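Estia, the housing advice service in Cilton, has seen requests for help with rented rooms rise by 20 per cent since January. Its senior adviser spoke to us about deposits.
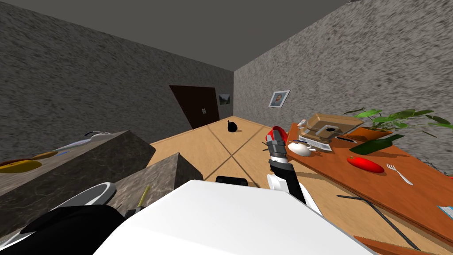
A room with a light wood floor and framed pictures on the walls.

"Most disputes concern cleaning," the adviser said. "Of 40 cases we closed, few reached a hearing."

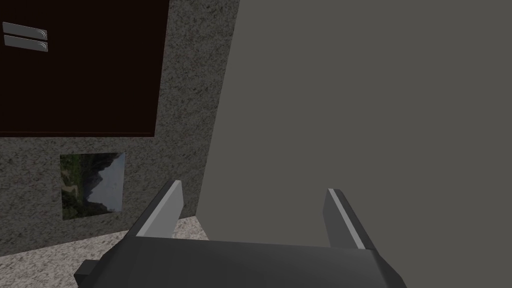

Tenants are advised to read the inventory before signing and to return it within 2 days. "Record each item separately," the adviser said. "Dark grey with a paler edge tells us far more than 'grey'." Estia's guidance is free to all residents.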